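PC disassembly cell (hobby build)

A PC disassembly cell is a small robot workstation that takes parts out of old desktop computers, or puts them back in. Big recycling plants have their own versions, but this article covers the kind people build in garages and shared workshops. I've been working on one at the Avberg workshop for a good while now, so a lot of what follows comes from my own bench (and my own mistakes, which I'll get to).

Name and origin

Our cell is called Menula. The name came from Bartosz Brzozowska, who started the project and had already used up his first choice, Kamel, on a label-peeling machine that never peeled a label in one piece. Other groups just say "the PC cell" or "the teardown table." There's no standard term that I know of, and you'll find the same kind of build filed under e-waste, robotics or plain computer repair depending on where you look.

Layout

Most home cells have the same basic parts: a table, an arm, a place for the computer and a place for whatever comes out of it. The arm can stand on the table or hang over it. I'm firmly in the hanging camp — you get the whole tabletop back, and the arm comes straight down into the case, the direction you want for memory and processors anyway. The price is a stiff frame, and stiff frames are heavy. Ours got new cross braces in September after we noticed the tool tip drifting whenever the arm stopped fast.

The computer goes on its side with the panel off. A slatted top is handy under it, because you can bolt stops through the gaps and move them when the next case turns out to be a different size. And it will be! Old office towers look alike until you try to fit two of them against the same stops.

Parts go into a fixture tray. Ours has a shaped slot for each kind of part, so the arm always knows where a memory module or a CPU should be and which way it faces. You can get by with a flat bin if you only ever take things out, but once you want to put a part back you really need the slots. I redrew ours so many times that the drawings have their own folder, named Pelon for reasons lost to me. 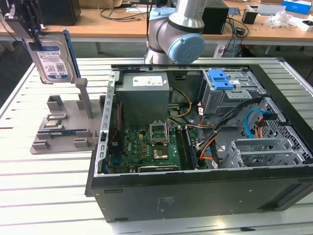
The Menula cell with an open tower on its side, the CPU socket frame raised and the parts tray at left.

Typical tasks

Memory is where everybody starts. The module is long, easy to grip and sits in a straight slot, and the only hard bit is pushing evenly on both ends. If one end goes in first the module tips, and the arm will happily keep pressing unless you've told it to watch the force.

Hard drives in plastic caddies come next. The caddy gives you something to hold, and drives can be stood up in a clamp for the arm to grab from above. They're heavy for their size, so a gripper that's fine with memory may let a drive slip.

The CPU is the one people like to show off. The lever has to come up, then the frame, and then the chip gets lifted straight out without dragging across the contacts. Going the other way is worse. On sockets where the pins are in the board, a small tilt can bend a few of them and that's the end of the board. I use dead boards for practice and I'd tell anyone to do the same.

Cables

Cables are the weak spot of every cell I've read about, mine included. Power leads are springy, they loop wherever they like, and they don't sit the same way in any two machines. Some builders tie them back by hand before each run. Others let the arm push them aside, with mixed results — I've seen a loop of wire hop right back over a memory slot the moment the gripper let go. We tie them back and don't feel bad about it.

Reliability

Numbers from home builds should be read with care, mine too. Our log for the memory task, closed on 25/10/2019, covers 100 tries at reseating a single module, with 24 failures. Nearly all of those were the tipping problem. Bartosz wants 1000 tries before he'll call any figure a result, and he's probably right, but that's a lot of evenings.

Safety

Unplug the computer and leave the power supply closed up. Keep the emergency stop where you can reach it without leaning over the table. Case edges are sharp, too, and I've cut myself on those far more often than the arm has ever bothered me.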